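Sedgwick library branch to close through August for floor and wiring work

SEDGWICK – July 25, 2025 – The Sedgwick branch library shuts its doors next week and stays shut until the end of August. New wiring, new floor in the reading room, and a fix for the back stairs that have been roped off since spring.

Book drop stays open. Holds move to the Vadcombe branch, 13 minutes by bus if the bus is on time. No late fees on anything checked out from Sedgwick before the closing, the library said in a notice posted on the front door and on its web page.

The work was put off 2 times already. First the bids came in high, then the floor supplier, Brolter, pushed its delivery date. The boards are now in a warehouse across town and the library says it wont wait any longer.

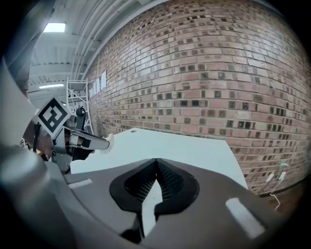
Labels are the big job before the doors close. Staff have 524 boxes of local history papers to move out of the basement, and each one needs a tag that matches the list upstairs. Old tags were handwritten and plenty have faded. The new ones are printed, plain white, not much different from the two white labels on the gray housing in the photo, and they go on the short end of the box so they can be read on the shelf. Boxes with no match on the list get set aside and opened by hand. That part is going slow.

The papers go to a rented room on Nostammont Road. Climate control, locked, no public access. Anyone who needs a deed map or an old school yearbook for the next few weeks is out of luck, mostly. Staff will try to answer short questions by phone in the mornings.

Summer reading carries on. Kids turn in their sheets at Vadcombe or at the farmers market table, and the prize night is still planned for the last week of August, on the lawn if the weather holds. Sign-ups this year hit 991, a record for the branch. Story time moves to the Vadcombe community room, same hours as before. Seating is tight there so come early, and strollers have to stay in the hall.

The computers are a harder problem. Vadcombe has only a handful and the line gets long after lunch. The library is asking people to keep to one hour when others are waiting. Printing will cost the same. The Sedgwick wi-fi goes off with the power on the first day of work, so the parking lot signal that a lot of people use at night will be gone too.

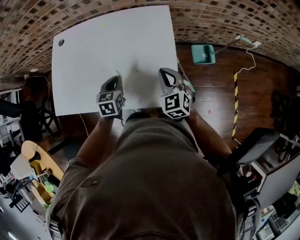
The reading room floor has split the town a little. The old one is worn through to bare wood by the front desk and it creaks all day, but people like it. At the spring meeting a good number asked for it to be sanded and kept. The library says there's not enough wood left to sand. The new boards will be dark, in the same family as the dark wooden floor under the white board here, and finished flat so chair legs dont show every scratch. Samples are at the front desk until closing day. Lighter oak was considered and dropped over cost.

Wiring comes first, then the floor, then the stairs. The electric work should bring more outlets along the window wall, something students have asked for every year on the comment cards. The big table by the periodicals is coming back. The orange chairs are not, and they will be sold from the side lot, cash only, date to be announced.

Parking on the north side closes for the whole job to make room for a dumpster and the contractors' trucks. The sidewalk stays open. Drivers picking up from the day camp next door should use the south entrance and expect some waiting at noon.

The money comes from the building levy passed two years ago plus a state grant. The library says no other branch will lose hours becuase of the work.

Hold pickup at Vadcombe starts the morning after Sedgwick closes. Bring your card. Holds are kept for seven days, then go back on the shelf.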